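Filed under: Short Fiction, Kitchen Table Stories

Shobha Nair had promised her sister a cake for the August fair at Grendville, and being Shobha, she had promised it in front of people. It was to be their mother's orange cake, the one with the syrup, and the recipe lived on the back of an old bus timetable from Jenditley, in handwriting that leaned over like long grass in the wind.

She read it through at the table with her glasses pushed up and her tea going cold. Two oranges, boiled whole. Sugar, almonds, and then a word she had never once managed to read, though she had been making the cake since she was a girl and had always put in cardamom and hoped for the best.

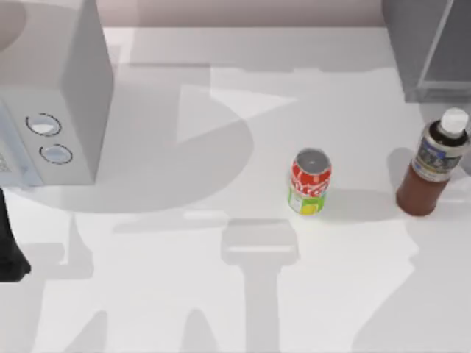 So she rang old Mrs Makhubela, who had lived next door to them for 36 years and had eaten more of that cake than anyone living.

"Cardamom?" said Mrs Makhubela, and there was a long, comfortable pause. "No, darling. Your mother never had cardamom in the house. That'll be caraway."

Shobha looked at the timetable again – and there it was, plain as you like, caraway, with the y running off under the 251 to the harbour.

She thanked her, asked after the hip and the grandchildren, and went to put the oranges on. Then she got down the cardamom.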